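Right, a thread on planners, because I finally have something good to share! I've spent the week rewriting the bit of Brerkovura that decides how an arm gets from "here" to "just above that little hole" and I am far too pleased with it.

Background for new people: Brerkovura is our motion planning layer. Chan sits underneath it and runs the control loop. Workwood is where we write the tasks. All three used to argue constantly.

The old planner treated every move the same. Crossing open space, fine. Going down into a rack, not fine - it would find a lovely short path that came in at a slant.

So now each move has 2 parts. A free part, where the planner can do what it likes, and a guided part, where the tool has to stay upright and can only travel along one line.

Glassware is a brilliant test for this. See-through, close together, and everything has a top you need to clear.
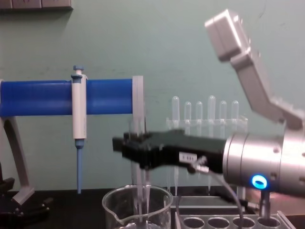
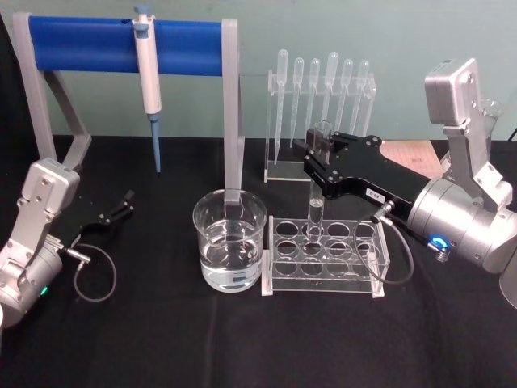

The guided part is tiny in code. You give it a line, a tolerance and a top speed, and Chan checks all of them on every tick. Drift outside the tolerance and it stops, backs up along the same line and asks for a new plan.

I ran 100 plans in simulation last night with the rack nudged to a new spot each time. 5 came back with no path at all, all of them with the rack pushed right up against the stand. I can live with that! A clear "no" beats a bad yes.

Perception is still the weak bit. Clear plastic on a dark cloth gives the depth camera very little to go on, so for now Esura fits a known rack model to the edges it can find and we trust the model for the holes. Works nicely until someone swaps the rack.

Next up: planning for both arms together, where each one treats the other's path as something that moves. I've wanted to do this since July.

Code for the guided moves goes up once I've tidied the naming. It's bad. There are two functions called "down".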